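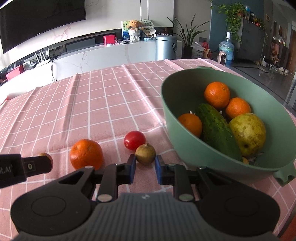

Fruit on the pink tablecloth

So I finally signed up for a class. At the community college! I've been saying I would for so long that my sister had stopped asking, and then one Saturday I sat down with my coffee and the catalog and just did it, all 93 pages of it, with a pen in my hand like I was picking out a wedding cake.

I picked Intro to Statistics, evening section, Arkness campus. I know. There was a pottery class, and there was conversational Italian, and I went with the one that has homework. I need it if I'm ever going to finish the degree I walked away from, and I figured if I started with the scary one the rest would feel like a vacation.

Registering was its own adventure. The website wanted my old student number, which I got back when you stood in line for it, and the lady in the records office found me under a spelling of my last name I have never used in my life. Then I had to take a placement test in the Hwang Building (third floor, the elevator makes a noise) and there were 15 of us in there, most of them young enough to be my kids. One boy lent me a pencil and then wished me luck like I was going into surgery. I passed! Not by much, but they don't print that part on the form.

Orientation was in October, which seemed early for a January class, but I wasn't going to argue with free sandwiches. They had chairs out for 200 people and maybe half of them got used. A woman from the tutoring center talked for a long time about Tudow, the online system where everything gets turned in, and I wrote down all of it and understood very little. I've been practicing since. So far I've managed to upload a blank page twice.

Now the commute. I'm coming from Brudatcombe, so it's the 29 bus and then a walk up that hill, and class starts at 6:30. If I leave work right on time I'll make it with enough left over to eat something on the bench outside. If I don't, I'll be the one crawling over everybody's backpacks. My boss says she'll try not to book me late - we'll see how long that lasts.

I bought the textbook used. Somebody before me highlighted the whole first chapter in yellow and then not one word after that, so I'm trying not to read anything into it. I've done the first two problem sets already just to get my hand back in, and I got most of them right, except for one about marbles in a bag that I'm still mad about.

If anyone reading has taken stats as a grown-up, please tell me which calculator to buy. The list gives four and they all look the same to me.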